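Refurbished Desktop Tower, Parts Unit
Cusier item 666

Black outer case, side panel off for inspection. Dell logo on the board. The CPU is out of its socket and goes in before shipping. Power supply and drive cage stay in place, and the drive bay has blue plastic latches.

Price: $57
Pickup: Thursday at the Paston counter, or ask for delivery

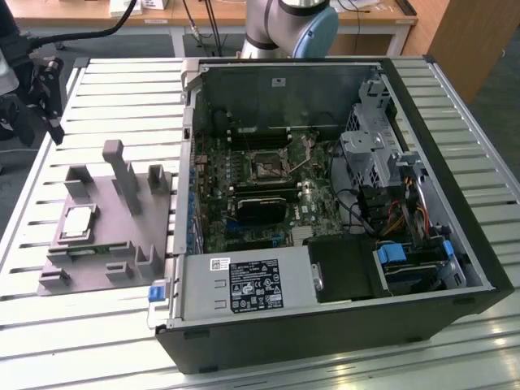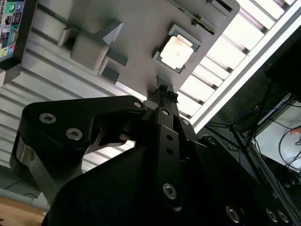 CPU held in a gray fixture, ready for the tower.

Thermal paste is included. Monitor, keyboard and power cord are sold separately. Returns accepted within 2 weeks. For bulk orders, contact Herman Govindasamy in sales.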